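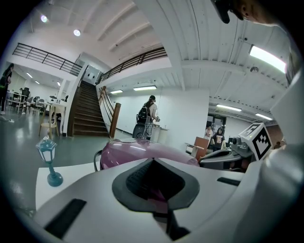 6 min read

Matt figures sold as gloss after Hoani catalogue import
Status: Solved
Opened: 2022-07-11
Raised by: Selamawit Tufa, Didholm Ceramics
Handled by: Hye-jin Han, Esotgate shop support
Area: Stock / supplier import
Priority: High, lowered to Normal after workaround

First report (Selamawit Tufa)

We resell the Hoani animal figures. Most of the dogs and all of the horses are made in two finishes, gloss and matt. They share a model number and differ only in the last letter of the item code, G or M. The seated spaniel, for instance, is HO-SP-SIT-G and HO-SP-SIT-M. Prices are different because the matt ones are made in smaller runs.

Customers who order matt are being sent gloss. The order page and the confirmation email both say matt. The picking list printed at our Bralville store says gloss, and the packers are packing what the list says. Stock is being taken off the gloss line.

I have had three of these returned so far and a fourth customer has written in with a photo. All four are from the hound and spaniel sets. The horses look right, but I have only checked the ones that sold last week.

Nothing was changed by us. The last thing done on the account was the usual import of the Hoani catalogue at the end of June.

Reply (Hye-jin Han)

Thank you for the item codes. Please send the following:

The order number for one wrong order and one correct order, both for matt pieces.
The catalogue file you imported in June, as it came from the supplier. Please do not open and save it in a spreadsheet program first.
The import report from Settings, Suppliers, Import history.

In the meantime please do not run the import again. A second run would overwrite the links between listings and stock lines, and I would like to see them as they are.

Reply (Selamawit Tufa)

All attached. The wrong order is for the matt seated spaniel and the correct one is for the matt grazing mare. The import report says "Completed" with no warnings.

One thing I noticed while getting the report. The old reports list every line in the file. The June one stops in the middle of the spaniels and then has a short block headed "Matched by model". I have not seen that heading before.

Investigation notes (Hye-jin Han)

Checked the order record. The listing ID on the wrong order belongs to the matt spaniel, so the customer picked the right thing and the shop page recorded it properly. The stock line attached to that listing is the gloss one. The fault is in the link between listing and stock line and has nothing to do with the basket or the picking list.

Checked the correct order the same way. The matt mare listing is attached to the matt stock line.

Compared both against the supplier file. The lines are in the order the supplier writes them: birds, cattle, horses, dogs, small pets, display stands. The mare comes well before the point where the report changes. The spaniel comes after it.

Counted the lines above the change. There are 2000. The importer reads a supplier file in blocks, and 2000 lines is the size of one block. Didholm's earlier catalogue files all fitted into a single block. The June file does not, as Hoani added the new hound range and moved the display stands into the main catalogue.

Lines in the second block were not matched by full item code. The importer matched them by model number and took the first stock line it found. Stock lines are sorted by code, G sorts before M, and so gloss was always chosen.

This also explains the absence of a warning. A match by model number is allowed for suppliers who have only one version of each item, and the report treats it as a success.

Reproduced on a test shop with the same file. Cut the file down to its first block and the fault went away. Put the removed lines in a file of their own and imported that, and they matched correctly too. The contents of the lines are fine.

Reply (Hye-jin Han)

I have found the cause and can repeat it here. The importer falls back to a looser way of matching after the first 2000 lines of a file. Your catalogue has now grown past that point.

The number of listings in your shop with a wrong link is 61. A list is attached, sorted by model. Please note that some of these are not dogs. Four of the rabbits and the matt version of the small oak stand are also on it.

Workaround, until the fix is out:

1. Put the listings on the attached list on hold. Use Listings, Select from file, Hold. They will stay visible in the shop but cannot be bought.
2. Make a copy of the supplier file and split it in two. The first part must have no more than 2000 lines, including the header. Copy the header line to the top of the second part.
3. Import the first part with "Remove items missing from file" turned off. If it is left on, everything in the second part will be marked as discontinued.
4. Import the second part with the same setting.
5. Open Import history and check that neither report has a "Matched by model" block.
6. Take the listings off hold.

Use a plain text editor to split the file. Spreadsheet programs tend to change the barcodes.

The import will correct the links but it will not correct the stock counts. Every matt order filled from a gloss line has reduced the wrong count. Those need to be adjusted by hand or by a stock take.

Reply (Selamawit Tufa)

Listings are on hold. I split the file and ran both parts. Neither report has the block in it. Test order for the matt seated spaniel now prints as HO-SP-SIT-M on the picking list at Bralville. I cancelled the test order afterwards.

Two questions.

The backstamp field on the hounds has gone blank. It was filled in before. Buyers ask about the backstamp more than anything else, so I would like it back.

Is there a way to find open orders that have the wrong line on them but have not been packed yet? I would prefer to catch them before they leave.

Reply (Hye-jin Han)

Backstamp: the column in the second part of your file is headed "Back stamp" with a space, and in the first part it is "Backstamp". I think the header was retyped and not copied. Correct it and import the second part again. It will fill the field and leave everything else alone.

Open orders: go to Orders, Filter, and choose "Stock line differs from listing". This filter is hidden by default and I have switched it on for your account. It shows 20 results to a page. Select all on each page, then use Reattach stock line. The picking lists have to be printed again afterwards, as sheets already printed at Bralville will still have the old code.

Reply (Selamawit Tufa)

Header corrected, backstamps are back. You were right, I had retyped it.

Filter found the open orders and they have been reattached. The old picking sheets have been thrown away. We will do a shelf check on the spaniels and hounds to put the counts right. For the customers who already have the wrong finish, we are offering an exchange with return postage paid, or a refund of the difference if they want to keep the gloss one.

Please let me know when the file can be imported whole again.

Update (Hye-jin Han)

Fix released to all Esotgate shops. Changes:

Full item code is now used for matching in every block of a supplier file.
Match by model number is off unless it is turned on for a supplier under Settings, Suppliers, Matching. It has been left off for Hoani.
If it is on and is used, the import report ends with "Completed with warnings" and lists the lines.

The block size has not changed. A larger size was tried and made imports slower on shared servers.

Tested with the unsplit June file on a copy of the Didholm shop. All matt listings attached to matt stock lines. The display stands were correct as well.

Reply (Selamawit Tufa)

Imported the whole file this morning. Report is clean. Shelf check is finished apart from the top rack, where there are 200 boxed stands still to be opened, but those do not hold up sales. Fine to close.

Ticket closed by Hye-jin Han. Related settings: Supplier matching, Import history, Stock adjustment.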